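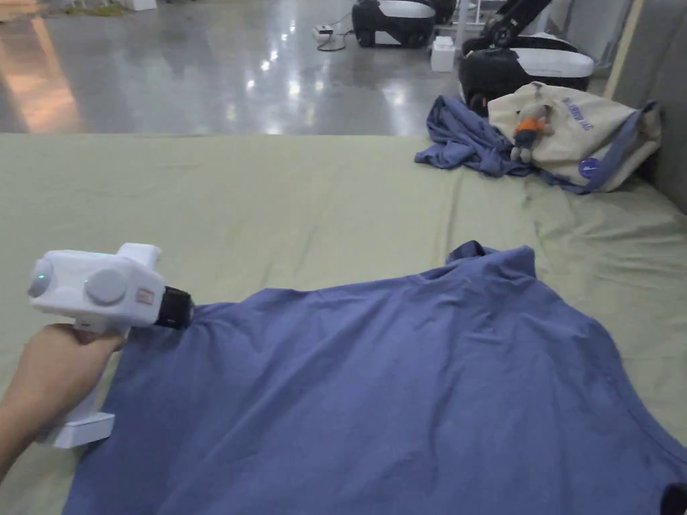
# Flumov

Flumov baut aus einem Ordner voller Markdown-Kapitel ein fertiges Buch: EPUB für die Händler, PDF für den Druck und eine HTML-Fassung zum Korrekturlesen. Ein Befehl, ein Durchlauf, fertig! Angefangen hat das Ganze als Shellskript für mein eigenes Fachbuch über Telefonanlagen, und inzwischen macht es mir fast mehr Spaß als das Schreiben selbst.

## Was schon geht

- Kapitel in beliebiger Reihenfolge zusammenziehen (gesteuert über `buch.toml`)
- Querverweise zwischen Kapiteln, auch auf Tabellen und Listings
- Stichwortregister mit Unterpunkten, in allen Ausgabeformaten
- Silbentrennung für Deutsch und Englisch, pro Absatz umschaltbar
- Codeblöcke, die im PDF nicht mehr über den Satzspiegel hinauslaufen (das war ein Kampf!)

## Installation

```
pipx install ./flumov
flumov --version
```

Ihr braucht Python ab 3.10 und eine TeX-Installation mit LuaLaTeX. Wer nur EPUB erzeugen will, kann sich TeX komplett sparen.

## Loslegen

```
flumov neu mein-buch
cd mein-buch
flumov bauen --format epub
```

Danach liegt die Datei unter `ausgabe/`. Mit `flumov schauen` startet ein kleiner lokaler Server, der bei jedem Speichern neu lädt. Ich schreibe seit Monaten nur noch so: links der Editor, rechts die Vorschau, herrlich.

Eine minimale `buch.toml`:

```
titel = "Mein Buch"
sprache = "de"
kapitel = ["vorwort.md", "01-start.md", "02-netz.md"]

[register]
aktiv = true
spalten = 2
```

## Register

Stichwörter stehen direkt im Text, in doppelten geschweiften Klammern:

```
Der {{Vermittlungsserver}} nimmt den Anruf entgegen.
Siehe auch {{Server!Redundanz}}.
```

Das Ausrufezeichen trennt Haupt- und Unterpunkt. Umlaute werden nach DIN 5007 Variante 1 einsortiert, also ä wie a. Mein Manuskript hat 1054 Einträge, und der komplette Registerlauf braucht darauf 2 Sekunden. Als ich das zum ersten Mal gesehen habe, bin ich aufgestanden und habe mir einen Kaffee gemacht, so gut war die Laune.

## Vorlagen

Zwei Vorlagen sind dabei. **Brestedex** ist für Fachbücher mit viel Code gedacht, mit breitem Rand für Marginalien. **Henare** ist schmaler und ruhiger und passt besser zu Fließtext. Eigene Vorlagen kommen nach `vorlagen/` und werden mit `--vorlage name` aufgerufen. Am einfachsten kopiert ihr Henare und ändert erst mal nur die Schriften.

## Bekannte Probleme

- Fußnoten in Tabellenzellen verschwinden im EPUB. Im PDF sind sie da.
- Dateinamen mit Leerzeichen machen unter Windows Ärger, bitte Bindestriche nehmen.
- Der Import aus Jornard (`flumov import --von jornard`) übernimmt Kommentare noch nicht.
- Sehr lange Listings werden im PDF umbrochen, die Zeilennummern fangen danach manchmal wieder bei 1 an.

## Mitmachen

Unbedingt! Die Testsuite umfasst 47 Fälle und läuft mit `pytest` aus dem Hauptverzeichnis. Fehlerberichte bitte mit einem möglichst kleinen Kapitel, an dem man das Problem nachstellen kann. Über Vorlagen freue ich mich besonders, und wer ein Buch mit Flumov gesetzt hat, darf es gern in `BUECHER.md` eintragen.

Der EPUB-Teil stammt zu großen Teilen von Han-gyeol Myung, der im Februar die Navigation neu geschrieben hat. Tausend Dank dafür!

## Lizenz

MIT, siehe `LICENSE`. Die mitgelieferten Schriften stehen unter der SIL Open Font License, die Texte dazu liegen in `schriften/`.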